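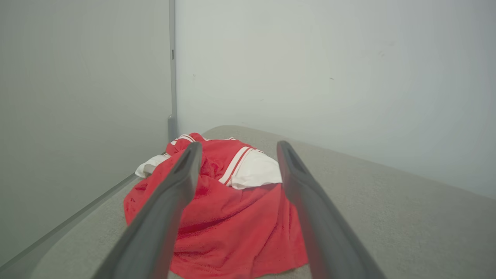 Doing less laundry, and what changed

In September I started keeping track of how we wash clothes at our house. The water bill had gone up, and the dryer was taking two cycles to finish a load of towels. I wanted to know how much of that was the machines and how much was us.

Most of it was us. I was running 8 loads a week for a household of three. A lot of what went in had been worn for a couple of hours and dropped on the floor. Sweaters, jeans and anything worn over a T-shirt all got treated the same as socks.

The first change was a row of hooks on the back of the bedroom door. Clothes that can be worn again go there. Before, they went on a chair, got mixed up with things that needed washing, and then all of it went in the machine. We're down to 5 loads a week now. I thought it would be hard to get everyone to use the hooks, but it took a few days and one argument.

The second change was temperature. I had been washing nearly everything on warm out of habit. I moved all the regular clothes to cold and kept warm for sheets, towels and kitchen rags. I can't tell the difference in how clean things come out. Dark colors seem to be holding up better, though it's early to say.

Then the dryer. Ours is a Honico, bought used when we moved in. I cleaned the lint screen after every load and assumed that was enough. When I pulled the dryer out, the hose behind it was bent nearly flat against the wall and packed with lint. A new hose and a clamp from Skovell, the hardware store by the post office, fixed that in an afternoon. I also brushed out the duct to the outside vent. Towels dry in one cycle again.

If you do this, unplug the dryer first, and if it runs on gas, be careful not to pull on the line. I'd check the vent flap outside too. Mine was stuck half closed with old paint.

I looked at replacing the washer while I was at it. The one I liked was 900 dollars before delivery, and I couldn't make the numbers work for a machine that would do the same job as the one I have. Maybe when ours quits.

The last thing I bought was a folding rack, a Jateck, for the stuff that shouldn't go in the dryer. It fits in the tub and folds flat behind the door. The feet slide a little on the enamel — I put a bath mat under it and that took care of it.

I still haven't solved folding. Clean clothes sit in the basket for two days and people dress out of it. I tried folding right at the dryer, which works when I'm home and awake when the load ends. Most nights I start it at 9:30 and go to bed.

Next month I'm going through the linen closet. We own far more towels than we use, and half of them are older than the house keys.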